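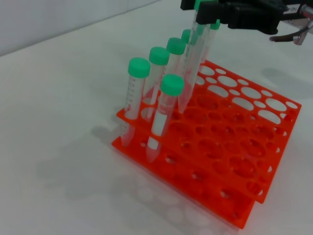
Drosoleo cell, tube-handling trials: pre-run inspection
Date: Saturday, January 10, 2026
Inspected by: Thu Vương
Second signature: Sotiris Katsaros
Policy under test: insertion from wrist view only, conical tubes, red two-tier rack

1. Emergency stop pressed, released, pressed again. PASS
Comment: The button still needs a firm opinion behind it. Sotiris says this is by design.

2. Wrist camera fixed, lens clean. PASS
Comment: Wiped twice. The first cloth was worse than the lens.

3. Gripper fingers: no cracks, no grit on the contact faces. PASS WITH NOTE
Comment: They hold a green cap without slipping at the force setting we published. They also hold it at half that, so one day someone should ask how we picked the number.

4. Caps screwed down on every tube, by hand, before the arm is powered. PASS
Comment: Please don't let the robot find the one you skipped. It found it on Thursday.

5. Tubes filled with water only. PASS
Comment: Hường Đinh asked again about dye. Answer is the same as before.

6. Rack set diagonally to the table edge. PASS
Comment: The old runs had the rack square to the edge, and the policy learned the table instead of the holes. Success over 300 trials looked lovely until Tuấn Văn bumped the rack.

7. Rack seated flat, both tiers free of chips. PASS

8. Tubes stand straight in their holes. FAIL, THEN ACCEPTED
Comment: One at the near left leans. I was going to fix it, but the protocol now says leaning neighbors stay in, as they are most of what goes wrong. The tip of the held tube has to come down past its neighbor's cap, and a clear tube with a green cap showing through it is a fine way to confuse a depth estimate. Logged as "neighbor tilt, left in on purpose."

9. Small holes masked in the target list. FAIL
Comment: The rack has two sizes of hole and the target list had both. A tapered tip will start into a small one with great confidence. Fixed by Thu, list reloaded, rechecked. PASS on second look.

10. Downward force limit active. PASS
Comment: Tested against a foam block. The foam block has been retired.

11. Hands, sleeves and coffee outside the taped line while the arm moves. PASS
Comment: Coffee moved 40 cm. Owner not named in this report.

12. Trial log open and numbering correct. PASS
Comment: Next trial is 601. Drops get written down as drops. "Early release" is no longer a category.

Open items: 3
- Replace tape on the floor line
- Item 3, force number
- Sang Trịnh to countersign the new target list before the next run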